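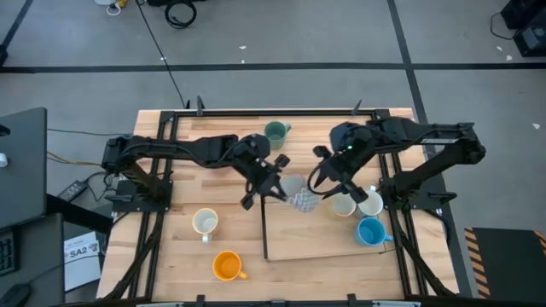 Clear cup and two white mugs on a wood tabletop.

Section 4. Setting up the Skirkow 21 frame tent

Read this section before you unroll anything. The leaflet packed in the bag says two people can do the job in half an hour. I have put up a lot of these for Kesitz rentals and I don't believe it. Plan on four people and most of a morning the first time.

4.1 Picking the spot

1. Walk the ground yourself. "It's level" on a booking form means very little until you've stood there.
2. Keep 7 feet clear on every side for the ropes. A fence doesn't count as an anchor, whatever the homeowner tells you.
3. Call the utility marking service before you drive stakes. A customer's memory of where the gas line runs is not a marking.

NOTE: The brochure lists the tent as suitable for "any surface." On pavement you need ballast, and ballast is ordered separately.

4.2 Building the frame

1. Lay out the roof poles on the ground sheet, matching the colored bands at the ends. If the bands have worn off, match by length.
2. Join the ridge first, then the rafters. Push each pole in until the button clicks out through the hole. Look at the button too. I've heard plenty of clicks from buttons that were only half out.
3. Pull the top over the frame while it is still low and buckle the corners loosely.
4. Raise one long side, fit the legs, then raise the other. One person per leg — don't let anybody try two.
5. Tighten the corner buckles evenly, going around twice.

CAUTION: Do not raise the frame in gusty wind, even if the party starts at noon and the customer is standing next to you looking at a watch.

4.3 Anchoring

1. Drive one stake at each leg and one for each rope, leaning away from the tent.
2. Tie off the ropes and take up the slack by hand.
3. If you use water barrels, fill them all the way. A half-full barrel is decoration.
4. Go back after an hour and tighten everything again. The "self-tensioning" straps supplied since April still need this, in my experience.

WARNING: Clear everyone out of the tent if the wind picks up enough to lift the side walls. The printed wind rating assumes every stake is in firm soil, and few backyards have that.

4.4 Side walls and lights

Hang the walls last. Run light cords along the rafters, never across a doorway, and plug into a grounded outlet. The clip-on hooks are rated for string lights. I would not hang a speaker from one.

Comments

Raili Savolainen: We did it with three people and it was fine, but yes, it took all morning. Where do you order the replacement buttons?

Chibuzor Edet: Part 256 in the Kesitz catalog. Buy extra.

Valquíria Lins: Ours came with no colored bands at all. Is that an older model?

Cuiping Shao: I still think you're too hard on the new straps. Ours held all weekend in Bisutdale without touching them.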